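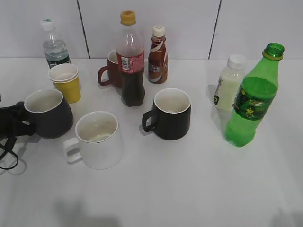
Comparing Two Grippers and Two Camera Positions for Tabletop Pick and Place
Final project report, Robotics Lab II

Summary

We compared a two-finger parallel gripper (the Pulside) with a soft three-finger gripper (the Charvát) on ordinary drink containers. Same arm for both, same controller, same table. Second question was whether the camera should sit on the wrist or on a fixed mount. Short version: parallel gripper is better on mugs, soft gripper is better on bottles and paper cups, fixed camera is better for almost everything except the last few centimeters. Total of 431 grasp attempts that we kept. Details below.

Why drinkware

Last year's group used foam blocks and got very nice numbers which didn't help us at all. Blocks don't tip and don't have handles. We wanted stuff from a kitchen. The set ended up as water, cola, a bottled coffee drink, a white milky one and a green soda, so 5 bottles, plus four mugs and a stack of yellow paper cups. The green soda has no cap on it. The others do, and it matters more than we expected for the soft gripper (see Results).

Mugs are charcoal, white, black and a dark reddish-brown one. The three in the front row were the "easy" mugs. The reddish-brown one goes behind the cola bottle so the arm has to either come in from the side or move the cola first. We called this the blocked mug in our notes and in the spreadsheet.

Setup

White table, white wall. Handles on all mugs pointed left at the start of every run, to keep the grasp planner from getting a different problem every time. We know this is a weakness, see Limitations.

Grippers:
Pulside parallel, rubber pads, force limit set in software
Charvát soft fingers, air driven, needs the small compressor on (loud)

Controller was Dristunik for everything. We started with the vendor controller for the Charvát and gave up on it, the trigger delay made timing comparisons useless. Moving both onto Dristunik cost us most of the first month but then swapping grippers was only a flange change and a new config file.

Cameras: one on the wrist, one fixed beside the table looking across it. Same model. Only one feeding the planner at a time.

Procedure

Reset objects to the start layout. Planner picks target from a list. Arm goes, closes, lifts, holds, puts back down. Success = object off the table for the whole hold and no neighbor knocked over. A grasp that lifted the mug but tipped the bottle next to it is a fail. We argued about this and kept it strict.

If the software crashed before the fingers closed, attempt was thrown out. If it crashed after, it counted as a fail.

Results -- grippers

Mugs: Pulside clearly ahead. One finger inside the rim, one outside, lift. Works on all of the mugs as long as the depth reading on the rim is ok. Soft gripper tried to wrap the whole body and the handle got in the way, usually the mug rotated and slid out. The charcoal mug was the worst one for it, body is rounded and bulbous so the fingers rode up.

Bottles: opposite. Charvát was good on the cola and on the coffee bottle, which has a narrow neck and a wide body so there's something to sit under. Pulside squeezed the cola bottle and it flexed, then the planner thought the grasp was done before it was. Raising the force limit helped the cola and made the paper cups worse.

Capped bottles were easier from the top, soft fingers close under the cap and it acts like a stop. On the green soda without a cap they only had the neck, and slipped more.

Paper cups: Pulside crushed them untill we gave cups their own force setting. Charvát hardly ever damaged one. Both had trouble taking just the top cup, normally the whole stack came along. We scored that as a success which is maybe generous.

Blocked mug: bad for everybody. Charvát is simply too wide to get in past the cola. Pulside made it in from the side sometimes.

Results -- cameras

Wrist camera loses the object when the fingers get close. Also it has to move to see anything, so a full scan before each pick, slow. Fixed camera sees the table in one shot, planning was quicker, but it can't see behind the cola bottle. For the blocked mug it gets the handle and part of the rim and the pose estimate jumps around.

White mug on the white table against the white wall was a problem for both cameras. Color segmentation merged mug and table. We ended up leaning on depth for that one. Clear water bottle gave holes in the depth image, and the label near the base was the only part we trusted, so the planner aimed too low and the bottle tipped. We fixed it with an offset, kind of a hack.

Things that went wrong

The coiled black cable at the left edge of the table reaches as far as the charcoal mug's handle. The detector merged the handle and the cable into one object for a whole afternoon of runs. Those runs were redone.

2 pad replacements on the Pulside. The second set was slightly thicker and we didn't recalibrate right away, so the early mug numbers may be a bit low.

Limitations

One layout. Handles always left. One kind of light, bright and even, hardly any shadow -- a darker room would probably change the camera result. No weights recorded for the bottles, should have been done at the start.

Next steps

Both cameras feeding the planner together, fixed for planning and wrist for the approach. Random handle direction. Try the narrow finger set for the Charvát if the Rukimstead lab will lend it to us. Move the cable.

Code and spreadsheet are in the group folder, config files are named by gripper then camera. Don't use the ones that say old.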